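Vender el piso con inquilino dentro

Enero, ocho de la mañana, y Despina Onu ya lleva tres llamadas. La misma pregunta en todas. ¿Se puede vender un piso alquilado? Se puede. Otra cosa es a qué precio y con qué nervios.

Onu lleva la oficina de Orandale, una inmobiliaria pequeña, seis personas, especializada en lo que otras agencias dejan en el cajón: viviendas con contrato en vigor, herencias a medias, propietarios que viven fuera. El año pasado pasaron por su mesa 132 pisos. Más de 200 visitas sólo en otoño, casi todas con el inquilino en casa, en zapatillas, mirando.

"El error es avisarle tarde", dice. Un mensaje la víspera, una llave que gira sin llamar al timbre. Y ya está, guerra. A partir de ahí no hay hora buena para enseñar nada, y con razón.

Valentin Vasiliu lo vivió desde el otro lado. Alquilado cuatro años en un segundo sin ascensor, se enteró de la venta por el anuncio. Las fotos eran viejas, de antes de que el entrara. "Salía mi cocina con los muebles de otro." Pidió dos tardes fijas de visitas y nada de fines de semana. Se las dieron – por escrito, que es lo que recomienda todo el mundo y casi nadie hace.

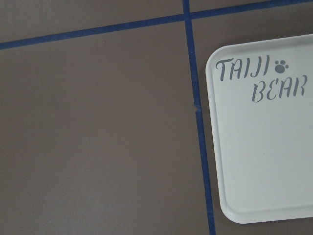 Cinta azul sobre una superficie marrón grisácea, con una bandeja de plástico blanco a la derecha.

Luego está el comprador. Hay dos tipos y conviene saber pronto cuál llama. El que quiere vivir allí pregunta cuándo se queda vacío. El inversor pregunta cuánto renta, si se paga puntual, cuándo toca revisar. Al segundo el inquilino le parece una ventaja. Al primero, un problema con nombre y apellidos.

Vija Kļaviņa vendió en noviembre, a un inversor, tras medio año intentándolo con familias. Bajó algo el precio, no quiere decir cuánto. Lo que sí enseña es la carpeta: contrato, recibos, justificante de la fianza, certificado energético, últimas actas de la comunidad. La tenía lista desde el primer día y cree que eso le ahorró la mitad de las discusiones.

¿Y el derecho de tanteo? Depende del contrato, puede haber renuncia firmada. Hay que leerlo antes de publicar, no en la notaría. Onu ha visto una venta caerse a diez minutos de la firma por una claúsula de la página tres.

Queda la opción de pactar la salida. Una compensación, una fecha, las dos firmas. Vasiliu la rechazó. Sigue en el segundo, con casero nuevo y la misma renta hasta que venza el contrato.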